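Graduate Student Council, Findley School of International Affairs
Minutes of the regular meeting, Mon 29 January
Location: Room 101, Mazza Hall

Presiding: Octavian Preda, council president
Also present: vice president, secretary, finance officer, first-year and second-year representatives, part-time student representative, associate dean for student affairs, career services liaison
Absent with notice: alumni liaison

1. Call to order and approval of minutes

The president called the meeting to order after confirming a quorum. The secretary asked for corrections to the minutes of the previous meeting. The second-year representative asked that the item on library hours show that the request for later Sunday closing came from the part-time students and was seconded by the first-year class. The correction was made. Minutes approved as corrected, without objection.

2. President's report

Mr. Preda reported on his meeting with the dean. The dean supports the council's request for a student seat on the curriculum review group, with voice but no vote for the first year. The faculty has to agree to this at its next meeting. Mr. Preda will circulate the wording before it goes to the faculty so that members can comment.

He also reported that the school has renewed its agreement with the Grerkari Institute, which hosts the summer language program. Students in the program will again receive credit toward the regional studies concentration. The application form is being revised and the old form should not be used.

The part-time representative asked if students who work full time could attend half of the summer session. The associate dean said the Institute has not allowed this in the past but that she would ask.
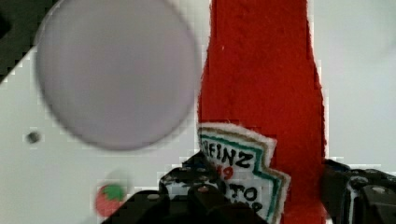

3. Finance officer's report

The finance officer presented the account statement. The main open question is the conference travel fund, which stands at $3000 for the rest of the academic year. Applications received so far would use most of it. Members discussed whether to set a limit per student.

The first-year representative said a limit would be fair to students whose conferences fall late in the spring. The second-year representative said a limit should not apply to students presenting a paper, who have fees to pay on top of travel. The vice president asked if the presenter's department could be asked to pay the registration fee first. The finance officer said two departments do this already and the others have no set practice.

Motion (finance officer): that the travel fund pay up to $300 per student for attendance, with presenters considered case by case. After discussion the mover withdrew the amount and asked for time to compare it with past awards. Motion tabled to the next meeting. The finance officer will bring a list of past awards with names removed.

4. Career services

The career services liaison described plans for the spring employer visits. Brukari, a risk analysis firm, has confirmed and will interview second-year students for analyst positions. Two government offices have been invited and have not yet replied. Students who want to interview must upload a resume and a short writing sample to the career portal. Writing samples should be the student's own work and should not come from a group project.

The second-year representative said several classmates had trouble with the federal resume format and asked for another workshop. The liaison agreed to hold one if 20 students sign up. The sign-up sheet will be posted on the council page and outside the career office. The part-time representative asked for an evening time. The liaison said evening was possible, with a virtual option.

The liaison reminded members that background check paperwork for federal internships takes a long time, and that students who have lived abroad should start gathering addresses and contacts now. A checklist is available at the career office.

5. Policy simulation

The vice president reported for the simulation working group. This year's exercise will deal with a dispute over port access among four neighboring states. Role assignments will be made by lot, except for the control team, which is chosen from students who took part last year. The background paper is drafted and needs a faculty reader. The associate dean suggested asking the maritime security instructor, and the vice president will write to him.

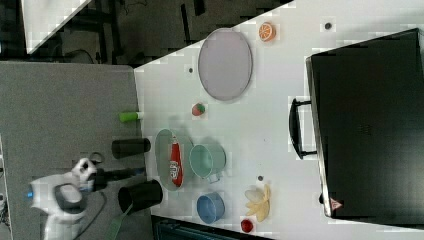
There was discussion of how long the exercise should run. Last year's was held over two days, and several participants missed the second day because of work. The working group prefers a single long day with a break before the final negotiating round. The first-year representative was concerned that one day leaves too little time for the written communiqués. The vice president said teams could draft opening statements in advance.

Motion (vice president): that the simulation be held on one day, with opening statements due before the exercise begins. Seconded by the part-time representative. Carried, first-year representative opposed.

6. Orientation for incoming students

Planning for the August orientation needs to start earlier than last year. The associate dean asked the council to name 3 members to work with her office. The vice president, the secretary and the first-year representative agreed to serve.

Points raised for the working group: the campus tour should include the law library annex; the session on research methods was too long; new students wanted more time with faculty advisers before registering for courses. The secretary will collect written comments from the first-year class and pass them on.

7. Other business

The secretary noted that the council page still lists last year's officers. The secretary will send corrections to the web office.

The second-year representative asked about study room bookings. Groups have been reserving rooms for a full day and leaving early. The associate dean will ask the building office if unused bookings can be released automatically. Until then, students who finish early should cancel the remaining time.

8. Action items

President: circulate wording on the curriculum review seat.
Vice president: contact a faculty reader for the simulation paper.
Finance officer: list of past travel awards.
Secretary: collect orientation comments; send officer names to the web office.
Associate dean: ask the Grerkari Institute about partial attendance; ask about room bookings.
Career services liaison: post the workshop sign-up sheet.

The date of the next meeting will be sent by email once the room is confirmed. There being no further business, the meeting was adjourned.

Submitted by the secretary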